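How a Robot Learns to Put Cups on a Tray

Putting a cup on a tray is easy for you. You have done it so many times that you don't think about it. For a robot, it is a hard job with many small steps, and each step can go wrong.

A team at the Grandbridge robot lab wanted to know whether a robot could get good at this job by practicing inside a computer. Their project is called Okix. The robot, the table, the tray and the cups are all computer drawings that move.

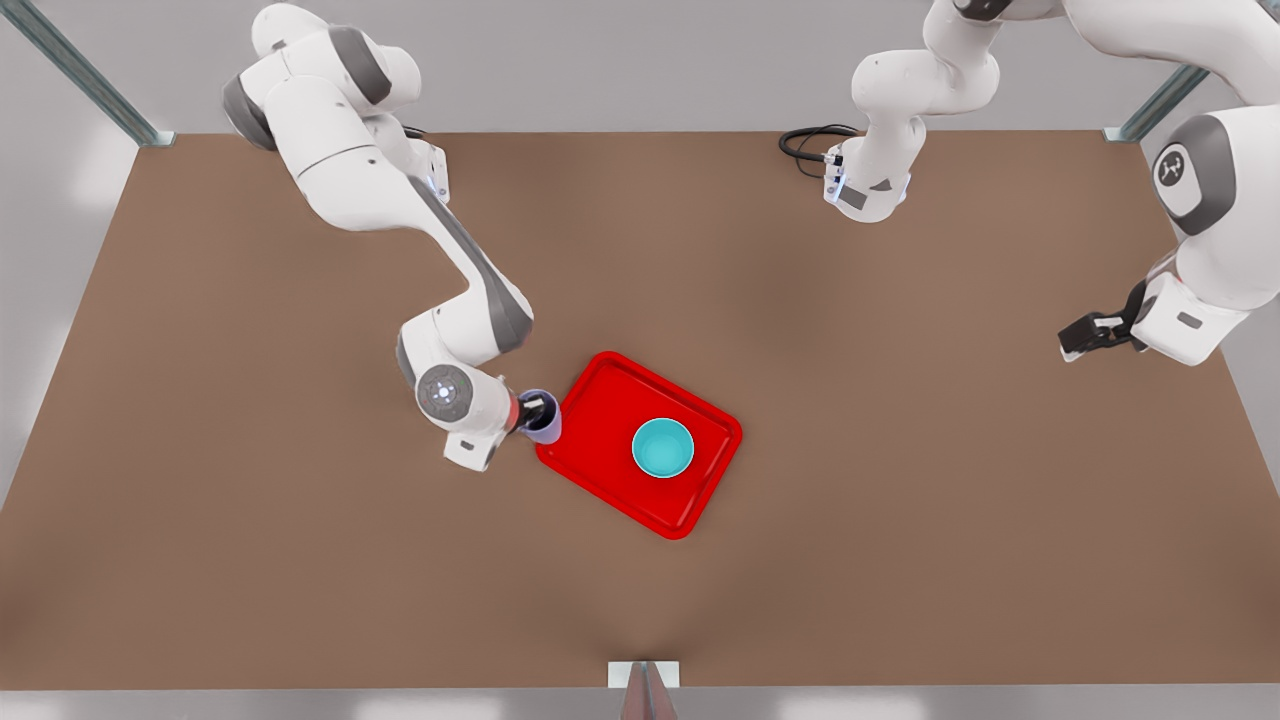 Two arms, a red tray and two cups in the computer world.

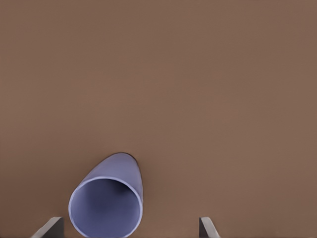

A cup on its side, with the tips of the gripper fingers at the bottom.

What is a simulation?

A simulation is a pretend world that follows rules. Video games are a kind of simulation. In a game, a ball falls when you drop it because somebody wrote a rule that says things fall.

The Okix world has rules for weight, for how slippery things are, and for what happens when two things bump. If an arm pushes a cup near the top, the cup can tip over. If it rolls off the table, no one has to pick it up. The computer puts everything back and the robot tries again.

Why practice in a computer?

Real robots are slow to teach. A real arm can wear out, and a person has to stand nearby to keep things safe. In a simulation, many copies of the same robot can practice at the same time. They can practice all night, too.

Nothing gets broken in there. A robot that is just starting to learn moves in strange ways, and it may knock into the table again and again. Inside the computer, that costs nothing but a little electricity.

How does the robot learn?

First, a person shows it what to do. Ovidiu Bratu, a researcher on the team, used hand controls to move the arms himself. He did the cup job from start to finish 20 times, and the computer saved every move. These saved tries are called demonstrations.

Twenty is a small number. If the robot only copied Ovidiu, it could do the job when the cups were in the places he used. Move a cup a little to the side and the robot might close its fingers on air.

So the team had the computer make new tries out of the old ones. It cut each demonstration into short pieces, such as "reach for the cup" and "carry the cup to the tray." Then it moved the cups to new spots and bent the pieces to fit. Some of the new tries failed, and the computer threw those away. It kept 2,186 good ones.

After that, a learning program went through all the good tries. It looked for a link between what the robot's cameras see and what the arms should do next. A program like this is called a policy. You can think of it as the robot's set of habits.

What does the robot see?

A robot can have more than one camera. A camera set high up can see most of the table, which helps the robot find things. A camera close to the gripper sees much less, but it sees it up close. The gripper is the robot's hand, and each one on this robot has two fingers that open and close.

Each kind of view has a problem. From far away, it is hard to tell if a finger is touching a cup or just next to it. From up close, the robot may not see the tray at all. The program gets both kinds of picture and has to use them together.

What did the team find out?

They tested two policies. The first learned from Ovidiu's demonstrations only. The second learned from the 2,186 tries the computer made. Each policy got the same 52 tests, with the cups in places it had not practiced.

The second policy finished the job more often - a lot more often when the cups started far from the tray. The first one did fine when a cup was close to a spot it knew.

Both had trouble with cups lying on their sides. A standing cup is the same shape all the way around, so the robot can come at it from many directions. A cup on its side points one way, and it can roll. Ovidiu's cups had all started standing up, so there were no pieces in the collection for picking up a fallen one. The team plans to record new demonstrations for that in November.

Will it work on a real robot?

Maybe. The rules in a simulation are close to the real ones, but they don't match perfectly. Real tables have scratches. Real cups are a bit different from each other, and sunlight changes during the day. A policy that does well in the computer can do badly when it gets real arms. Scientists call this the reality gap.

One way to shrink the gap is to change the simulation on purpose. The computer can make the light brighter or the cup heavier each time, so the robot gets used to surprises. The Okix team has not tried this yet.

Words to know

Demonstration: a saved try that shows a robot how to do a job.
Gripper: the part at the end of a robot arm that holds things.
Policy: the program that picks the robot's next move.
Reality gap: the difference between a simulation and the real world.
Simulation: a pretend world in a computer that follows rules.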